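Jukport Trinket Swap: Frequently Asked Questions

Updated November 3, 2021

What is the swap?
It's a get-together for people of any age who love very small things: capsule toys, erasers, charms, doll dishes, beads, shells, tiny animals. You bring what you're done with and go home with something new to you. We've held 23 of them so far and I still get excited the night before!

Where do you meet?
In the upstairs room at the Heydari Building in Jukport. The July swap moves outdoors to Paretville, under the big trees by the library (bring a hat).

How should I sort my things beforehand?
Tip everything out somewhere flat where it won't roll away, and make a keep pile and a swap pile. A bed is great for this – the cover catches whatever you drop, and you can gather up the corners when you're called to dinner.
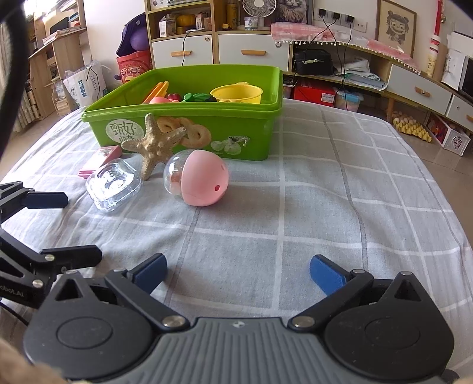 Checked bedding, good for spotting tiny things.

How many pieces can I bring?
Up to 60 per person. Families can share one table, and eight-year-olds make fearless traders, so do let the kids run their own corner if they want to. Sets count as one piece if they stay together, and a capsule with its toy still inside counts as one too.
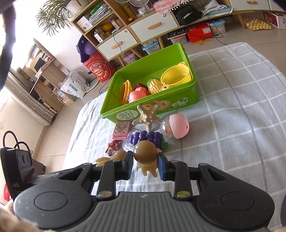 Anything left at the end can go in the giveaway bin, which travels to our friends at the Brukovell swap. They sent us a whole tin of glass buttons last time and I was thrilled.

What should I carry small pieces in?
Anything with a lid that closes properly. Pill boxes and mint tins are old favorites, and I've seen lovely things done with egg cartons. Don't overlook the bathroom cabinet, either: a clear plastic contact lens case has two round wells that are just right for loose beads, and you can see what you've got without opening it. Put your name on the bottom.

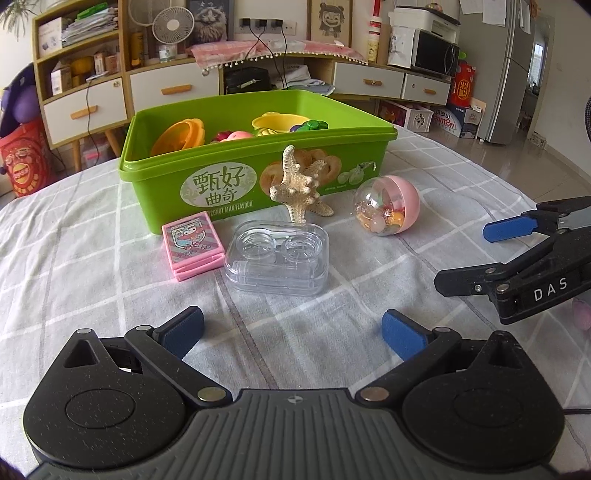 Does everything have to be in perfect shape?
Not at all. Clean is the only rule. Scuffs are fine, and odd parts are very welcome – lids with no pots, wheels with no cars. Somebody will want them.

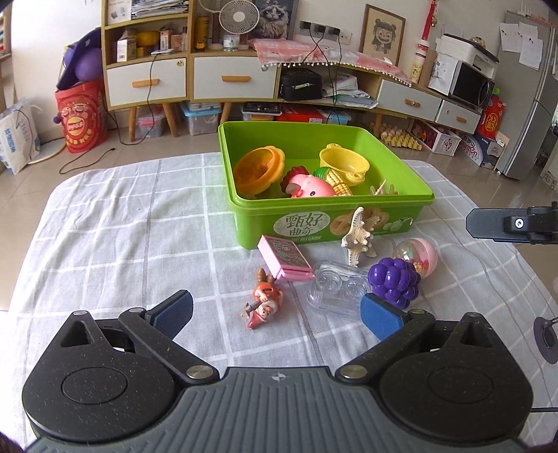
Forough Mohammadi wrote in to ask whether play food belongs with the miniatures or on a table of its own, and added that she would happily look through 1,000 tiny vegetables either way. It gets its own table starting with the next swap. Great idea, Forough!

Do I need to sign up?
No, just come. Doors open at ten, and early birds can help us unfold the tables.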